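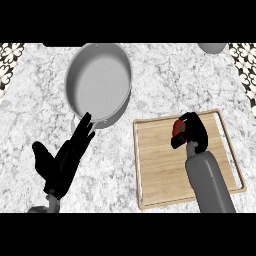

Ticket: Reminder alerts from the migraine diary arrive late or not at all
Product: Cetell symptom diary, phone app
Site: Drovcombe Headache Clinic
Priority: Medium
Status: Resolved, monitoring

Reported problem

The clinic has 75 patients using the diary to record headache days, sleep and medicine taken. Since the August update, 27 of them say the evening reminder is late or missing. Patients who miss the reminder tend to fill in the entry the next morning, and the app then files it under the wrong day. The clinic uses the monthly count of headache days when it reviews preventive treatment, so the totals need to be right.

No one has reported lost entries. The daytime medicine reminder works normally.

Steps to reproduce

1. Set the evening reminder to 9:00 p.m.
2. Close the app and leave the phone locked.
3. Wait. On an affected phone the alert comes in after midnight, or shows up only when the app is next opened.

Log

First reply, support: Asked the clinic to have two affected patients check that notifications are allowed and that battery saver is off for the app. Also asked for the app version, found under Settings, then About.

Clinic: Both patients had notifications on. One had battery saver on and turned it off. No change for either of them that night. Both are on the current version.

Support: Reproduced on a test phone. The evening reminder is set by the Zurkia scheduling service, while the daytime one is set on the phone itself. Evening alerts were waiting in the Zurkia queue. Passed to the server team.

Server team: The update changed the time zone field for evening reminders. Accounts created before the update have that field blank, and the service treats blank as universal time. Newer accounts are fine. This matches the clinic's list – every affected patient joined before the update.

Support: Asked whether the missing alerts have the same cause. Server team says yes. An alert more than 5 hours late is dropped and shown in the app as a banner.

Fix

Blank time zone fields were filled in from the clinic's own setting. Patients do not need to reinstall. They should open the app once while online so the new reminder time is saved.

Entries filed under the wrong day are not corrected automatically. To move one, open the entry, tap Edit, change the date and save. Clinic staff can do the same from the Bittencourt dashboard, but the patient should confirm the date first. The dashboard keeps the original date in the history tab.

Clinic: Reminders came in at 9:00 p.m. for both test patients. Still working through the old entries. One patient who travels asked if the reminder follows local time.

Support: Not at present. It stays on the clinic's time zone unless changed by hand under Settings, Reminders. Logged as a separate request.

Ticket stays open for 2 weeks, then closes if there are no new reports.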